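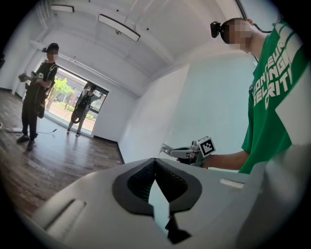 国境河川の共同管理協定、実務者協議で附属書の文案まとまる

ネラウ側とプレトフベルグ側の実務者協議が水曜日、ネラウ市庁舎別館で開かれ、国境河川の共同管理に関する協定の附属書二について、双方が文案を確定した。本文は春の協議で仮署名済みであり、残る論点は取水量の通報方式、橋梁の維持費負担、越境作業員の身分証明の三点であった。

協議にはネラウ側からブラジェナ・ブラベツ首席交渉官、プレトフベルグ側からルアン・プレトリウス対外局次長が出席した。技術部会の座長は前回に引き続き許素英(So-ying Hsu)氏が務めた。

取水量の通報

現行の覚書では、上流側は月ごとの取水実績を翌月末までに書面で通知することになっている。附属書二では、これを日次の電子通報に改める。対象は取水能力が毎秒300リットルを超える施設とし、それ未満の施設は従来どおり月次の書面通知とする。

通報の様式は双方の公用語を併記した共通様式に一本化される。欠測が生じた場合は、欠測の開始時刻と復旧時刻を記載し、推定値を用いるときは推定方法の符号を付す。符号表は附属書の別紙一に収録される。時刻の表記は協定世界時に統一する。ネラウ側は地方時の併記を求めていたが、夏時間の切り替え日に記録の重複が生じるとの技術部会の指摘を受け、要求を取り下げた。

渇水時の扱いについては文案に変更がない。基準点の水位が警戒値を下回った場合、いずれの側も90時間以内に臨時協議を要請することができ、要請を受けた側はこれを拒むことができない。プレトリウス次長は協議後の会見で、「期限の起算点を水位の観測時刻とするか、通報の受信時刻とするかで見解が分かれていたが、受信時刻とすることで決着した」と述べた。

橋梁の維持費

デラペニャ橋の維持費は、これまで橋長の中央を境に双方が自国側の区間を負担してきた。この方式では、橋脚の補修のように区間で分けられない工事のたびに個別の合意が必要となり、過去の床版補修では着工が二度延期されている。

附属書二では、経常的な点検と清掃は従来の区間負担を維持し、構造に関わる補修は折半とする。折半の対象となる工事は別紙二に列挙され、支承の交換、橋脚の洗掘対策、伸縮装置の更新が含まれる。照明と標識は対象外で、設置した側が引き続き負担する。工事の発注は一年ごとに交代で担当し、初年度はプレトフベルグ側が受け持つ。発注する側は入札公告の前に仕様書の写しを相手側に送付し、相手側は30日の期間内に意見を提出できるとした当初案は、期間の数字を削り「合理的な期間内」とする表現に改められた。

この修正はネラウ側の財務当局の要請によるものとされる。ブラベツ首席交渉官は、期間を明示しないことで手続が長期化する懸念はあるとしつつ、運用細則で補う考えを示した。

越境作業員の身分証明

点検や測量で国境を越える作業員には、共通様式の作業許可証が発行される。有効期間は発行から9か月で、更新は一回に限り認められる。許可証の所持者は、河川敷および橋梁上の指定区域内に限り、通常の国境検査を経ずに移動できる。指定区域の外に出る場合は最寄りの検問所で手続を行う。

機材の持ち込みについては、あらかじめ品目表を提出したものに限り、関税上の一時輸入手続を免除する。測量用の無人航空機は免除の対象に含まれず、双方の航空当局への個別申請が必要となる。救急時の越境は別の協定が適用されるため、附属書二では扱わない。

観測所の移設

附属書とは別に、ニスト観測所の移設についても報告があった。現在の観測所は護岸工事の影響で水位計の基準高に不整合が生じており、技術部会は800メートル下流の地点への移設を勧告している。新旧の観測所は一定期間並行して運用し、両者の差を確認したうえで旧観測所を廃止する。並行運用の期間は次回の部会で決める。許座長によると、旧観測所の長期記録は補正を加えず原データのまま保存し、補正係数を別表として公開する予定である。

地元自治体の反応

下流の自治体連絡会で幹事を務めるティーラ・バッケ氏は、日次通報への移行を評価する一方、通報データの公開範囲が文案に明記されていない点を問題に挙げた。連絡会は以前から、灌漑組合が同じデータを直接閲覧できるよう求めている。これに対しネラウ側は、公開範囲は各国の情報公開法令に従うとの立場を変えていない。

プレトフベルグ議会の対外委員会では、フィッツジェラルド・パーク議員が橋梁の折半負担について試算の提示を求めた。対外局は次の会期までに資料を提出すると回答している。

今後の日程

附属書二は双方の法務部門による字句の照合を経て、7月に本文とあわせて正式署名に付される見込みである。署名後はそれぞれの議会で承認手続に入る。発効は批准書交換の翌月初日とされ、取水量の日次通報のみ、機器の更新に要する経過期間が設けられる。経過期間中は月次通知と日次通報のいずれによることもできるが、同一施設で両者を混在させることは認められない。

次回の技術部会はプレトフベルグ側で開催する。議題は観測所の並行運用、別紙一の符号表の改訂手続、作業許可証の印刷仕様である。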